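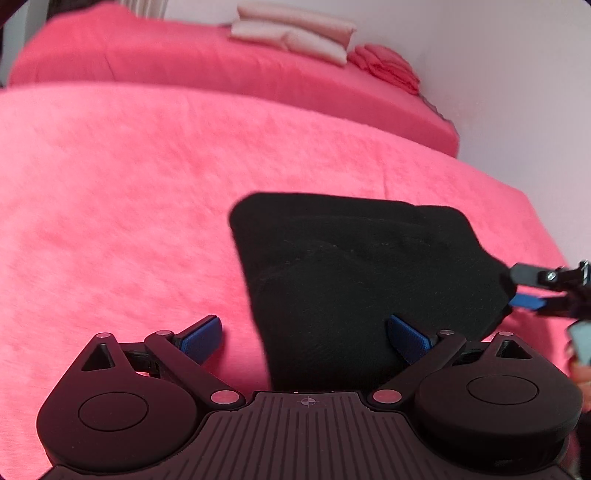
黒い服の色を長く保つ洗い方について、皆様のご意見を伺いたいです。私は持っている服のほとんどが黒です。色を合わせる手間がないので便利ですが、同じ黒でも、洗濯を重ねるうちに違う黒になってしまいます。赤っぽい黒、緑っぽい黒、白い粉をかけたような黒があります。ベッドの上でくしゃくしゃになった黒い布のように、しわが寄ると影ができて、色あせているのか光のせいなのか、なお分かりにくくなります。窓のそばへ持って行って新しいものと並べると、違いがはっきり見えて悲しくなります。

私の洗い方を書きます。水温は30度ではなく、水道の水そのままです。洗剤は Gurkus の液体の「濃色用」で、500ミリリットルのボトルを使っています。服は裏返しにして、日陰に干します。それでも、綿のTシャツは一夏で首のまわりが茶色っぽくなります。

質問は2つです。
洗剤を変えることに意味はありますか。
家で黒く染め直した方はいますか。色が他の服に移りませんでしたか。

日本語は母語ではありませんので、失礼な表現がありましたらお許しください。
投稿者:sumi_to_hai　2025年10月

返信
投稿者:ミシン油

日本語、全然問題ないですよ。
首まわりが茶色くなるのは、洗剤よりも汗と日焼け止めを疑います。うちも同じでした。日焼け止めを首まで塗った日は、脱いだらすぐ首のところだけ水で流す。それだけでだいぶ違います。
あと「裏返して日陰」は正解だと思うけど、室内でも西日の入る窓際に掛けっぱなしにしてませんか。片方の肩だけ色が抜けたカーディガンがうちにあります……

返信
投稿者:sumi_to_hai

ミシン油様、ありがとうございます。日焼け止めのことは考えていませんでした。確かに七月は毎朝、首にも塗っていました。
掛けっぱなしについても、はい、その通りです。ハンガーラックが窓の横にあります。部屋が狭いので他の場所がないのですが、布をかけることはできると思います。

返信
投稿者:taraiman

濃色用洗剤は気休め派です。
成分表示を見て、蛍光増白剤と漂白剤が入っていなければ普通のおしゃれ着用で十分。Gurkusの濃色用、前に使ってましたけど、同じ会社の普通のやつに変えても差が分かりませんでした。値段だけ違う。
染め直しは一回やりました。綿のパンツはきれいに染まった。ただし縫い糸がポリエステルで、糸だけ元の灰色のまま残って、ステッチが浮いて見える変な服になりました。部屋着行き。

返信
投稿者:北窓

taraimanさんに少し反対です。
濃色用は「色を守る」というより、移った色の粒が別の服にまた付くのを抑えるタイプがあるんです。黒だけで洗っている人には差が出にくいと思います。濃紺やえんじと一緒に洗う人には意味がある。
私は紺と黒を分けて洗うほど量がないので、濃色用を使い続けています。

返信
投稿者:taraiman

それは分かるんだけど、黒と紺なら移ったところで見えないでしょ。

返信
投稿者:北窓

見えますよ。グレーの部分があるボーダーなんかは特に。黒一色の服でも、白いボタンの糸がうっすら青くなったことがあります。

返信
投稿者:sumi_to_hai

お二人のご意見、どちらも勉強になります。私は黒のほかに濃い緑のセーターを一枚持っていて、それだけ手で洗っています。ですから、機械で洗うものは黒だけです。この場合はtaraiman様のお考えに近いでしょうか。

話が少し変わりますが、一番困っているのは靴下です。Navickas の同じ黒い靴下をまとめて買いました。全部同じなら組み合わせを考えなくてよい、というつもりでした。ところが、履く回数が同じではないので、今は濃い黒と薄い黒が混ざっています。朝の暗い部屋では同じに見えて、駅の明るい照明の下で左右の違いに気がつきます。
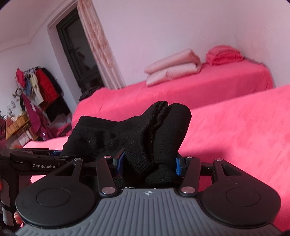
黒い靴下。シーツはピンク色です。

このように二つを合わせておけば迷いませんが、洗濯機から出した後は、また一つ一つ比べなければなりません。皆様はどのようになさっていますか。

返信
投稿者:ミシン油

ピンクのシーツの上で比べるの、いいと思います。白い布の上だと黒がどれも真っ黒に見えるので、私は薄いベージュのタオルの上で比べてます。
靴下は、つま先の裏側に色糸で一針だけ印をつけるのはどうですか。買った時期ごとに糸の色を変える。今年のは赤、去年のは黄色、みたいに。履いてしまえば見えません。

返信
投稿者:葱坊主69

洗濯ネットに2足ずつ入れる。以上。

返信
投稿者:北窓

ネットだと干すときに結局ばらばらになりませんか?
私は脱いだときに履き口を小さい安全ピンで留めて、そのまま洗って、そのまま干しています。さびないステンレスのものを使ってください。普通のピンで一度、茶色い点がつきました。

返信
投稿者:taraiman

安全ピンはやめた方がいい。ドラムの穴に引っかかって開いたことがある。ピンで留めるくらいならプラスチックの靴下クリップが売ってる。5個入りのやつ。
自分は靴下の色の差は気にしない派。誰も他人の足首なんか見てないよ。

返信
投稿者:ミシン油

見てますよー。お座敷のお店で靴を脱いだときとか(笑)

返信
投稿者:sumi_to_hai

私も、靴を脱ぐ場所で気になります。私の国では、友人の家に入るとき靴を脱がないことも多いので、日本に来る前は靴下の色を真剣に考えたことがありませんでした。Jotutik に住んでいた頃は、冬の間ずっと長いブーツでしたから、左右が別の靴下でも問題がなかったのです。

色糸の印をつけてみます。針仕事は得意ではありませんが、一針ならできます。一つ質問です。糸は綿とポリエステルのどちらがよいでしょうか。先ほどの染め直しのお話で、ポリエステルの糸は染まらないと読みましたので、印にはその方が適していると考えました。

返信
投稿者:ミシン油

その理解で合ってます! 印はポリエステルで。綿の明るい糸だと黒がうつってくすんできます。
玉結びは外側じゃなくて、履き口に近い折り返しの中に隠すと足に当たりません。あ、つま先って書いたけど履き口の裏のほうが縫いやすいかも。ただし伸びるところなので、糸は少しゆるめに。きつく縫うと履いたときに切れます。

返信
投稿者:藍がめ

染め直しの質問に答えている人が少ないので書きます。趣味で布を染めています。
Tシャツの染め直しで失敗しやすいのは、量と温度です。鍋やバケツが小さいと布が重なったところだけ薄く残ります。布が楽に泳ぐくらいの湯が要ります。黒は他の色より染料が多く必要で、袋に書いてある布の重さを守らないと、濃い灰色で止まります。
私が使っているのは Tatura の粉の黒で、少し青みのある黒になります。赤茶けた服にはちょうどよいですが、もともと青っぽい黒が好きでない方は別のものを探してください。
汗や日焼け止めの汚れが残っていると、その部分だけ染まり方が変わります。首まわりは先によく洗っておくこと。
色移りは、染めたあとの数回は必ず単独で洗ってください。すすぎの水が透明になっても、脱水のときにまた出ることがあります。

返信
投稿者:sumi_to_hai

藍がめ様、とても詳しいご説明をありがとうございます。「布が泳ぐ」という言い方は初めて知りました。美しい表現ですね。
私の鍋は料理用しかありません。染めたあとに料理で使うことは、やはり避けるべきでしょうか。

返信
投稿者:藍がめ

避けてください。染色用と料理用は必ず分けます。
高温が要らない種類の染料なら、お湯とバケツでできます。ゴム手袋と、床に敷く古新聞も忘れずに。洗面所の白い床に落ちた黒は、私の前の部屋に今も残っているはずです。

返信
投稿者:葱坊主69

賃貸で染め物はやめとけ。買い直した方が安い。

返信
投稿者:北窓

安いかどうかは服によります。気に入った形のTシャツが廃番になることもあるので。
ただ、最初の一枚は捨ててもいい服で試すのには賛成です。

返信
投稿者:taraiman

捨ててもいい服を染めるために道具をそろえるのか、という気持ちにはなるけどね。
sumi_to_haiさんの場合は黒しか機械で洗わないんだから、洗剤は普通のおしゃれ着用でいいと思う。今のボトルを使い切ってから試して、違いがあったら教えてください。違いがなかったら北窓さんに教えてください。

返信
投稿者:北窓

受けて立ちます。
洗剤より先に、詰め込みすぎを直すのをお勧めします。白い粉をかけたような黒というのは、色が抜けたというより、布同士がこすれて表面が毛羽立っているのかもしれません。毛羽に光が当たると白く見えます。柔らかい洋服ブラシでなでて、見え方が変わるか確かめてみてください。

返信
投稿者:sumi_to_hai

北窓様のおっしゃる通りに、一番白っぽいTシャツをブラシでなでてみました。肩のところは少し黒く戻ったように見えます。脇の下は変わりませんでした。脇は本当に色が抜けているのだと思います。

今後は次のようにいたします。首まわりは脱いだ日に水で流します。ハンガーラックには布をかけます。洗濯機に入れる量を減らします。靴下には赤いポリエステルの糸で印をつけます。洗剤は、今の Gurkus がなくなったら普通のおしゃれ着用を買って比べます。
染め直しは、穴が開いて部屋でしか着ていないTシャツが一枚ありますので、それで試すかどうか、もう少し考えます。大家さんに床のことで叱られるのが怖いです。

返信
投稿者:ミシン油

お風呂場でやれば流せますよ。目地が白いと危ないけど……
靴下の赤い糸、できたら写真見せてくださいね。

返信
投稿者:藍がめ

浴室の目地は染まります。プラスチックのたらいの中にバケツを置いて、その中で作業してください。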